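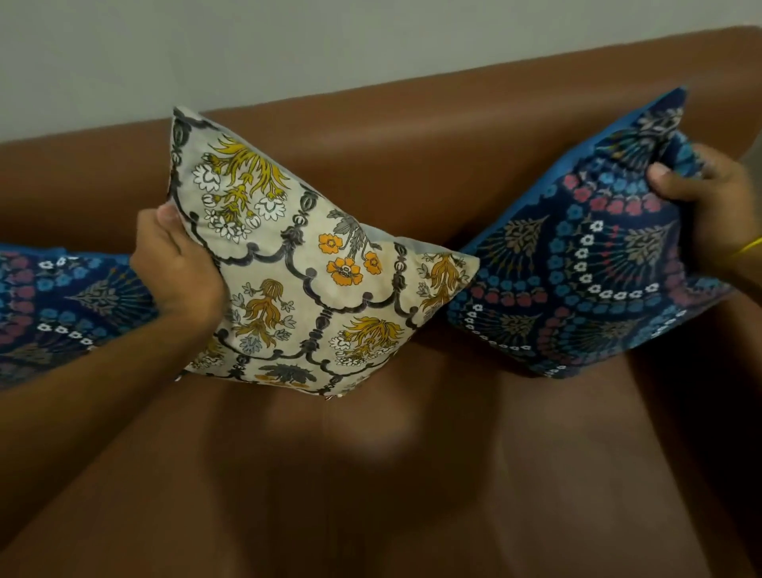 Workshop notebook, Woltden
January, after lunch

Back to the pillow question. The Vonunlow room gets its listing shots redone this month, and the brown sofa has to look like a sofa someone might sit on.

Stock on it at present: three pillows. Two navy in the same pattern, one cream with the floral print (orange flowers, mustard leaves, scrolly dark borders, a lot going on). Navy either side, cream between. I argued for something less obvious last time and lost, and having tried the less obvious thing I withdraw the argument.

Notes for whoever does this next:

-- The cream one goes tilted. Straight up, it looks like it's waiting for a dentist.
-- Its back is plain pale gray. A strip of that shows when the top edge sags, so pull the corners up last, after the navy pair is in place.
-- No karate chop. The Brideo catalog chops everything and I am tired of it.
-- The sofa cover is slippery. Push the pillows well into the backrest or they slide while you're admiring them.
-- Wall stays bare. I was offered a print of a sailboat. Declined.

Filling: the Wysocka inserts hold a corner better than the old ones but fight back when you plump them. Two inserts still on the shelf if anybody wants to try them in the navy covers. I'd swap both or neither, as one fat and one thin looks like a dispute.

Open: is the cream print too busy against the navy? I say no before coffee and yes after. Leaving it overnight.

Print this entry | E-mail this entry

Comments (3)

Too busy. Turn it around and use the gray side.

-- Then we'd have paid for flowers to face the backrest. Leave it.

Who has the lint roller? It was on the shelf with the inserts.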